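## 7. Open Day Demonstration (Simulated Stacking)

Applies to: Hullow desk unit with Bevon simulator, revised 2025-07-24

Visitors like stacking. They will watch three blocks for longer than they will watch your slides, so set this up first.

1. Start the simulator and load the `Fevdale` scene. Loading takes 56 seconds. Do not click Load again. It will load again.
2. Choose **Wrist view** and send it to the visitor screen. Keep the control panel on your own.
3. Set the step limit to 700. The factory setting of 154 ends the run at the moment somebody important walks over.
4. Press **Open** and check that both fingers are spread wide.
5. Press **Run**. Talk while it runs, but leave the mouse alone.
6. Between groups, press **Reset** and go back to step 4.

> **Note:** The numbers are printed on more than one side of a block, and from the wrist some of them read upside down. A visitor will report this to you as a fault. Thank the visitor.

> **Caution:** The **Drop** key sits next to **Pause**. Dilwyn Powell found it in May, in front of 26 guests from Massawe, and would like it known that the keys have since been labeled.

The tabletop pattern is set under **Surface > Mottled**. Plain gray is also available if the pink and green puts people off their lunch. Changing it during a run stops the run.

Check your wrist view against these before opening the doors:

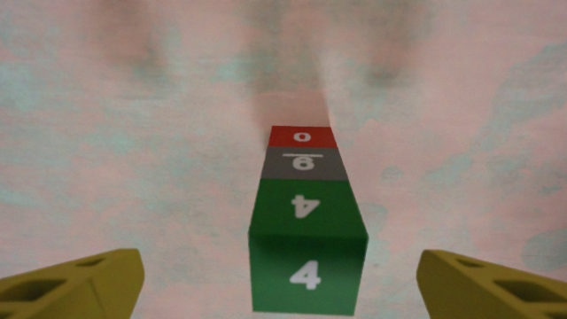
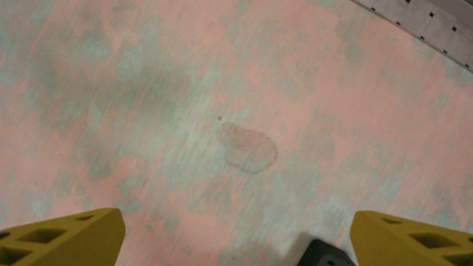

*Fig. 7-2. Wrist view in the simulator, fingers open. First view: green, gray and red blocks stacked. Second view: bare tabletop between the fingers, tiled strip at upper right.*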